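Reading time: 4 min

Search this site
Type and press enter

The small stuff: one steel cup, a table, and what we're keeping

Quick one this time, it's nearly lunch and I promised Iveta Hudec this would go out before she leaves. So. Cups.

A few of you wrote in after the August clear-out asking how to decide what stays on a worktable and what goes in the bins. Short answer: take it all off, put one thing back. Then wait. I did it with mine and lasted 2 days before I wanted the mugs. But the table did look bigger!

Mirta Leiva has been doing this way longer than me and she swears by the plain steel cup. No handle drama, no matching saucer, goes in the drawer on its side if it has to. She cooks for 4 most nights and uses hers for measuring rice, holding spoons, melting butter, you name it. Hers is a Skonilden, from before they changed the rim. Mine was a swap-table find and I have no clue who made it. Both fine. If you're buying new, the Varkora ones stack better but they're thinner, Macarena Daza dented hers the first week.

On wood tops: everybody asks. Reddish ones show crumbs less and scratches more, that's my whole theory. Wipe along the grain, not accross it. Dry cloth after. I used to put a mat under everything and then I was just washing mats.

Also please stop throwing out good cardboard. A flat sheet stood up at the back of a table stops stuff rolling off behind, and when it gets ugly you can stick a piece of wood-pattern paper over it. It'll curl at the corner eventually. Leave it, or a bit of tape.

Steel cup on the wood top, cardboard and wood-pattern panel standing behind: 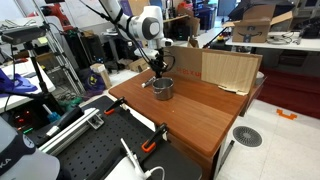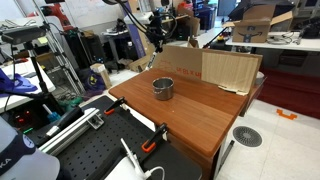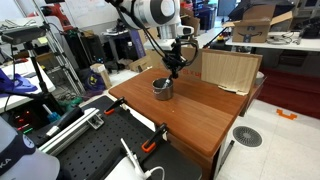

Back to spoons, because Ximena Mansilla asked and I forgot to answer her last time (sorry!!). One spoon lives with the cup. The rest go in a drawer. If you stir in a small cup, go slow and keep the handle low or the whole thing tips, and a small steel cup is light. Ask me about the turmeric. Don't, acutally.

And clamps. Several of you hang on to clamps "just in case". Keep two you like, ones that open with one hand, and put the others in the swap pile. I had a drawer full from the Akbari shelving job and used maybe one of them.

Swap table is Monday, 4 in the afternoon, the Kosar building, side door. Bring clean things only. Lids with their pots please, we still have a basket of lids from spring and no pots. Ximena Painemal is doing labels again so if you come early she'll hand you a pen. We printed 100 stickers and the printer ate a bunch, so write small.

Need: cloths, boxes with a bottom that holds, a step stool if anyone has a spare. Don't need: more mugs. Really.

Next time it's the under-sink cupboard. Send me your worst ones.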